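4. Setting Up the Play Corner

The Wurnia divider set makes a low enclosure for a play corner in a waiting room, library or shop. Read section 3 (Unpacking) first and check that you have all 4 panels, the corner posts and the bag of fixings. Keep the hex key after assembly. You will need it for the monthly check.

4.1 Choosing the spot

Pick a level floor away from doors, radiators and hanging cords. Leave enough room outside the panels for an adult to walk past with a stroller. Carpet with a deep pile is not suitable for the standard feet. Use the Gasari wide feet (sold separately) on carpet.

CAUTION: Do not set up the panels across a fire exit or in front of an electrical panel.

4.2 Joining the panels

1. Lay the first panel face down on a blanket or flattened carton.
2. Slide a corner post onto the short edge until it clicks.
3. Stand the panel up and have a second person hold it.
4. Slide the next panel into the free side of the post.
5. Repeat for the remaining panels.
6. Put in all 8 bolts by hand before tightening any of them.
7. Tighten the bolts from the bottom up. Stop when the washer sits flat. Overtightening can crack the post.

Note: If a panel will not slide in, turn it end for end. The groove is slightly wider at the bottom.

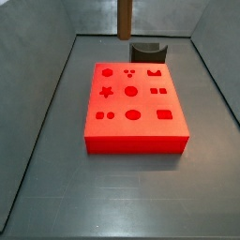 4.3 Toys and activity pieces

Choose toys that can be wiped down and that have no parts small enough to swallow. Heavy items go on the floor, never on top of a panel. The Seixas wall rail holds light activity boards only, and must be screwed to the building wall. Do not hang it from a divider.

Wipe toys at closing time with mild soap and water, then let them air dry. Do not use bleach on painted pieces.

4.4 Monthly check

1. Push each panel at the top edge. It should not rock.
2. Tighten any loose bolts.
3. Look for splits, sharp edges and missing caps.
4. Replace worn foot pads. Order part 363 for standard feet or part 370 for wide feet.

WARNING: If a post is cracked, take the enclosure out of use until the post has been replaced. Do not repair it with tape or glue.

For the Plevico gate kit, go to section 5. The gate must be fitted after the panels are bolted together.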